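3. Recording Practice for Robotic Suturing Data

3.1 Scope of the rules

The rules set out in this section govern the recording, labeling and release of robotic suturing sessions under the Volis protocol. They were drafted by Glenys Clegg and revised by Sandra Parsons after the first release cycle, in which two sites had interpreted the term "completed stitch" in different ways. The protocol applies to work on tissue specimens at the bench. It does not address operations on patients, which fall under separate hospital and device requirements and which we do not discuss in this paper.

A session is treated as the basic unit of record. It begins when the operator takes control of both instruments and ends when control is released. Within a session, each stitch is a separate entry with its own start mark, end mark and outcome code. The release described in Section 4 contains 622 entries. One entry was withdrawn at the request of the Fairclough site after a clock fault was found in the log, and all results reported below are therefore based on the remaining 621.

3.2 Camera views

Sites are required to record at least one fixed view of the workspace and one view from a camera mounted on an instrument. Neither view is accepted alone. The fixed view shows how the instruments stand in relation to each other and to the trailing thread. The instrument view shows the jaws and the nearby tissue at close range, but its background shifts each time the instrument moves, and a labeler who relies on it can lose track of which incision is being closed. Labelers must open both views before assigning any code that concerns the needle.

Lighting is to be set before the session and left unchanged. Moist tissue returns many small bright reflections, and the earlier version of the protocol allowed operators to adjust the lamps during work in order to reduce them. This made it difficult to compare entries from the same session, and the allowance has been removed. 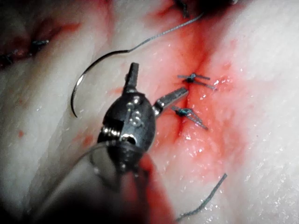
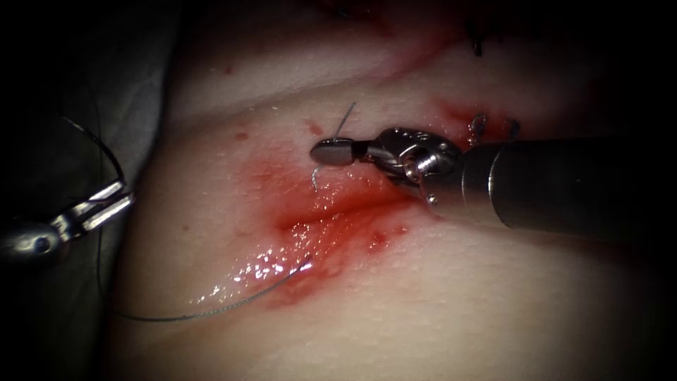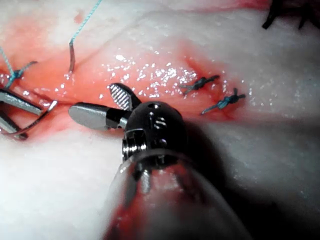 Figure 2. Robotic suturing on a tissue surface, seen from instrument-mounted cameras (first and third panels) and from a fixed camera (second panel). The curved needle is visible in all three panels. It is clamped in the jaws of the right instrument in the second panel and held by the instrument at the left edge in the third.

3.3 Rules for handling needle and thread

The position of the needle must be coded at every start mark and every end mark. Three codes are permitted: held, resting and not visible. The code "held" requires that contact between the jaws and the needle can be confirmed in at least one view. Where the needle is near the jaws but contact cannot be confirmed, the labeler enters "not visible" for the contact field and adds a note. Labelers are not to infer contact from the movement that follows.

Thread is coded separately from the needle. The labeler records whether a free length of thread lies across the path of either instrument. If it does, the entry receives a thread flag, whether or not the operator later clears it. Thirteen entries in the present release carry this flag together with an outcome code of "interrupted." They have been kept in the data set, in line with the general rule that unsuccessful attempts are retained.

A stitch is complete when the knot has been tied and both tails have been trimmed. Knots left from earlier stitches are not coded again, even where they lie close to the working area. This rule was added in response to the disagreement between sites noted in Section 3.1.

3.4 Review and release

Each entry is labeled by one person and reviewed by a second who has not seen the first set of codes. Differences are settled by discussion, and the original codes are kept on file with the final ones. Review at Fairclough was carried out with the Bokico annotation tool. The Sornico site used its own software and converted the results before submission. The conversion did not preserve free-text notes longer than a single line, and these notes were restored by hand.

Operators may ask for an entry to be withdrawn, but the request must state a technical ground. Poor performance is not accepted as a ground. We consider this rule central to the value of the release, as a controller trained or tested only on clean stitches will give a misleading picture of its own reliability. Withdrawn entries are listed in the release notes by session, with the ground stated.

Changes to the protocol take effect at the start of a new release cycle and are not applied to sessions already recorded. Sites that wish to recode older sessions under the current rules may do so, provided that both sets of codes are submitted and clearly marked with the protocol version used.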